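Nollside Young Enterprise Group
Minutes of the meeting held on Apr 21, 2021 in the upstairs room, Nollside Library

Present: Senga Hepburn (chair), Kenna Leckie (minutes), Archie Dow, Jerome Umali
Apologies: Vlasta Atanasov, who sent written comments on items 3 and 5

1. Minutes of the last meeting

Agreed as correct, with one change. Under item 4 the name of the card-printing business should read Zerwood, not Zerwoods. Kenna will put the corrected copy on the website.

2. Matters arising

The lock on the store cupboard has been replaced. Archie has both keys and will pass one to Senga.

The letter to the council about parking for the summer market has had no reply. Jerome to telephone.

The insurance certificate has come through and covers members aged 14 and over who trade at our stalls. Members under 16 still need the signed form from a parent or carer. Three forms are outstanding and Kenna will chase them.

3. Start-up grants

The group received 8 applications for the spring round. Senga, Archie and Vlasta had read them all before the meeting and their scores were passed round.

Two grants were agreed:

Karaki, a bicycle repair service run by a pupil in the fifth year. The applicant has been mending bikes for neighbours since last summer and asked for money towards a work stand and a set of tools. Granted in full, £804. Archie asked that the applicant keep a simple book of jobs done and payments taken, and offered to show him how.

Zerwood, handmade greetings cards. The applicant is autistic and has asked that meetings with the group be kept short, with the questions sent in writing beforehand. Agreed without discussion. The grant is for a cutting machine and card stock, £71 less than the sum requested, as the group already owns a paper trimmer she can borrow.

Vlasta's comments were read out. She supported both grants but felt that the application form was too long and that the section on "market analysis" put people off. Jerome agreed. He will draft a two-page form for the next round.

The other applicants will be written to, with notes on what would make a stronger bid. Two of them need a clearer idea of their costs and will be offered an hour with Archie.

4. Money

The balance stood at £2527 before the grants agreed under item 3. Senga pointed out that the autumn round will depend on the summer market doing well. No other large payments are expected before then. The room hire for the year has been paid.

Jerome asked whether members who make a profit should be asked to pay back part of their grant. There were different views. Archie was in favour of a small voluntary payment. Kenna was against, on the grounds that it would make the grants feel like loans. Held over until Vlasta can be present.

5. Summer market

The market will be held in June in the hall at Ostwood, with tables outside if it is dry. The hall has been booked for the whole day, including an hour either side for setting up and clearing.

Snacks and drinks will be sold from the group's own table. Jerome would like a wider choice than crisps and has offered to do the buying.
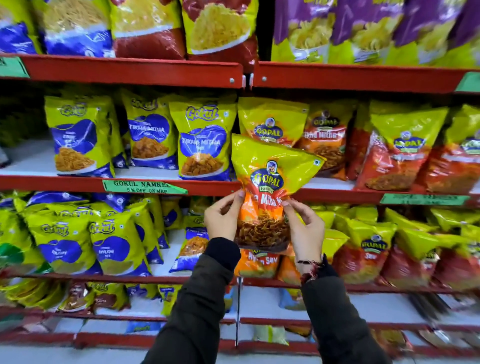 Item 5: Gopal namkeen mix.

It was agreed that everything on the snack table must be in sealed packets with the ingredients printed on them. Home baking may be sold by members only if they have done the food hygiene course. Kenna has the link and will send it out again.

Vlasta had asked in her comments for a quiet hour at the start of the market, with no music and no loudspeaker. Agreed. Senga will put this on the poster. Archie will ask the hall whether the lights at the stage end can be switched separately.

Table charges to stay as they were. Members with a current grant pay nothing.

6. Mentors

Two more mentors are wanted, preferably one with experience of selling online. Senga has spoken to a retired bookkeeper in Ostwood who may be willing to help and will invite her to the next meeting. All mentors must have their checks completed before being paired with a member.

7. Any other business

Archie reported that the group's laptop will no longer hold a charge. He will get a price for a new battery.

Kenna asked for photographs of members' work for the website. Nothing showing a member's face to be used without written permission.

8. Next meeting

Same room, at 7 pm. Kenna to confirm the date by email once the library has its new opening hours.

Minutes taken by Kenna Leckie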